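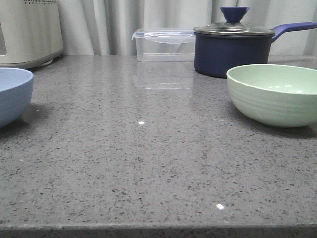 I finished the Evangelista book last night, all 344 pages of it, and I'm still a bit mad that it's over. It's about a woman who spends a year walking one creek from the culvert behind a tire shop all the way down to the bay, and the people she meets who look after bits of it. My copy lived on the gray speckled counter all week, next to the green bowl, so I could sneak in a page or two while the rice cooked. There are coffee rings on chapter 5 now. Sorry, library.

The part I loved most is the Akengate section. There's a retired bus driver there who has been pulling ivy off the same bank for years — just one bank! — and he talks about it the way my uncle talks about his truck. He's grumpy, he's funny, and he has strong feelings about gloves. I would read a whole book about him.

The middle drags a little. We get a long stretch on permits and water rights around Bamar, and I'll admit I skimmed it (then felt guilty and went back, and it's better the second time). I also wish there were a map. I kept trying to draw one on the back of an envelope and my creek ended up running uphill.

Dewanti Sinaga lent me her notes from when her reading group did it last December, and she had underlined the same line I did, the one about learning the names of 2 weeds before you complain about any of them. So I went out Thursday-style lazy, in slippers, and learned bindweed and dock. Go me.

Anyway, I signed up for the Foltia creek cleanup. They're hoping for roughly 40 people and they've got spare boots, though not in my size. If you've done one of these before, tell me what to bring!

Posted 22/10/2011

Blog > Books > Nature and Outdoors

Filed under: what I'm reading, creeks, getting muddy

Email me | © 2011, all posts mine | Back to top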